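Bench rules for two-arm cells, second revision

October 24, 2022

The first version of our cell rules fit on an index card and covered the emergency stop, the enable switch and who is allowed in the software. It said nothing about the table. After 316 recorded runs of brick sorting, most of the disagreements between me and Woo-jin Koo have been about the table, so the second version starts there.

Scope first. These rules cover small bench arms on a shared rail, inside a walled cell, handling light plastic parts. They do not replace a risk assessment. If you change the gripper, the payload or the speed limit, you redo the assessment and then come back to this page.

1. Power and status. Each arm has its own controller board on the rail. Both indicators must be green before a run is opened in Shim, our logging tool. One green and one dark is a stop condition, even when the job needs a single arm. Ye-rin Yeon asked for an exception for one-arm jobs and I said no. An arm that is not reporting is still an arm in the shared space.

2. Cables. Cables follow the arm and are clipped to the link. Leave a service loop at each joint, large enough for full travel and small enough that it can't catch the other arm. Check the loops by jogging each joint to both limits at low speed. Do this after every cable change, and again on the first run of the week.

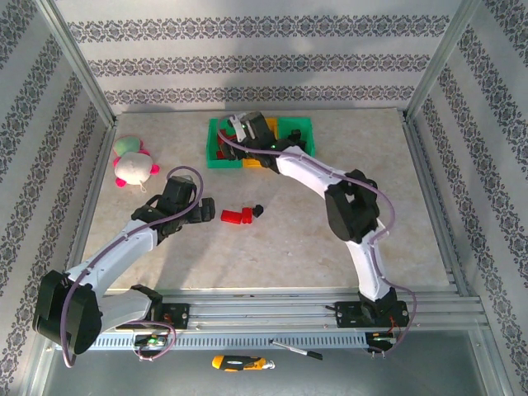
Both arms at work, with the parts tray toward the back of the table.

3. Hand tools. Knives and markers are stowed before the arms are enabled. The strip in front of the rail counts as part of the cell. It is convenient, and I have put things down on it myself, but a hand reaching for a tool there is a hand within range of a base joint. The rule has no distance in it on purpose. The old draft said 200 mm and people argued about where to measure from.

4. Objects outside the task. Anything on the table that is not in the job sheet gets listed in the run notes by type and position. Soft objects included. A gripper closing on fabric gives a force curve that looks like a good grasp on plastic, and we spent most of February chasing one of those.

5. Starting layout. Parts may be scattered in any orientation: studs up, studs down, on a side, stacked. Do not tidy them between runs. Tidying by hand introduces a pattern, and the planner will do well on your habits. Touching and overlapping parts are allowed. Parts hidden by a finger in the wrist view are allowed too, provided the fixed view is being recorded at the same time.
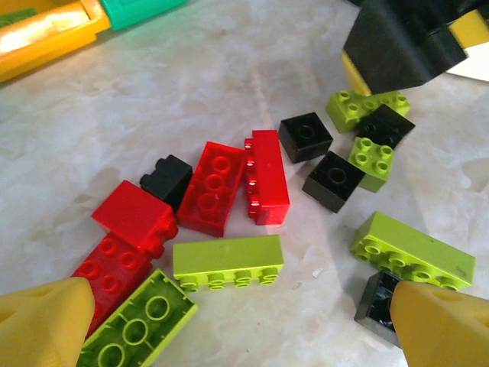

Wrist view over the loose bricks. Green, red and black, in mixed orientations.

6. Surface. Wipe the table before the first run of a session. Crumbs are harmless to the arms, but the segmentation in Gretirden will report a bright speck as a part edge if it sits close enough to a brick. Reflections are harder. Glossy bricks and a pale table give highlights that shift as the wrist moves, and I don't have a rule for that yet — only a note to keep the lights where they were when the camera was calibrated.

7. Handover zone. The open middle of the table belongs to one arm at a time. The planner enforces this with a lock. The operator confirms it by eye on the first cycle. If both wrists enter the zone, stop, save the log and file it under Zadamow with the run number. Do not restart from the same pose.

8. Stopping. Anyone may stop a run for any reason and does not have to write the reason down. The person who restarts it does.

Chanida Duangkaew has pointed out that rule 5 and rule 6 pull against each other, as wiping the table means moving the bricks. For now: lift them off into a bin, wipe, and pour them back. Doğukan Ertürk is testing whether pouring has its own bias. I'll update rule 5 when he has numbers.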